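Masking tape

Masking tape is a pressure-sensitive adhesive tape with a thin crepe paper backing, sold in rolls and intended to be removed. It is usually cream or tan, tears by hand, and costs little enough that few households can say how many rolls they own or where any of them are. Its official purpose is to protect edges during painting. Its main use, by most accounts, is everything else.

Construction

The backing is paper that has been creped, or finely wrinkled, so that it stretches a little and can be coaxed around a gentle curve. The adhesive, commonly rubber-based, is applied to one side. The other side gets a release coating, without which the roll would be a solid object of limited interest. The finished tape is wound on a core, most often cardboard, and the core's inner face is where manufacturers like to print the brand name — a place seen mainly by people looking for something else. 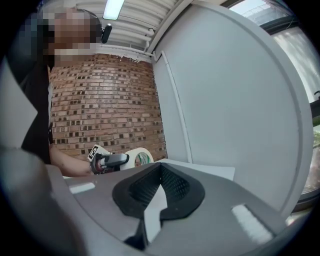 The loose end of a roll is traditionally found by running a fingernail around the circumference. Opinions differ on direction. Folding the last half inch under itself prevents the problem entirely and is recommended in every guide and practiced by hardly anyone.

Handling and storage

Rolls keep best in a cool, dry place, away from direct sun. Heat softens the adhesive and makes it ooze at the sides, where it collects dust and turns the roll into a sort of lint archive. Old tape tends to split lengthwise as it is unwound, producing a sliver that narrows to a point and must be started over.

There are two schools on how a roll should be put down. Laid flat, it stays where it is, but the side picks up grit from the bench. Stood upright, it is easy to grab, and also easy to send across the floor. 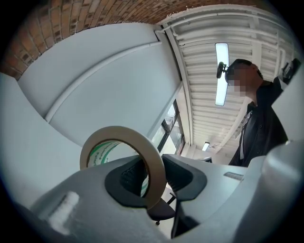
Masking tape with green lettering on the inner core. Photo: Yevdokiia Marchuk

The workshop manual Polishchuk, long out of print and still quoted by people who have never held a copy, favors hanging rolls on a peg and devotes 2 pages to the peg.

Uses

In painting, the tape is pressed along a border and pulled off while the paint is still slightly soft, back over itself at a low angle. Left in place too long, it may take paint with it or leave residue, and in August on a sunny windowsill "too long" arrives early.

In offices and shops it serves as a label, since it accepts both pencil and marker. Labels of this kind are described as temporary. The supply room at Jestness, a shared workshop, had around 900 of them at its last clear-out, many naming things no longer in the box.

See also: Crepe paper; Duct tape; Painter's tape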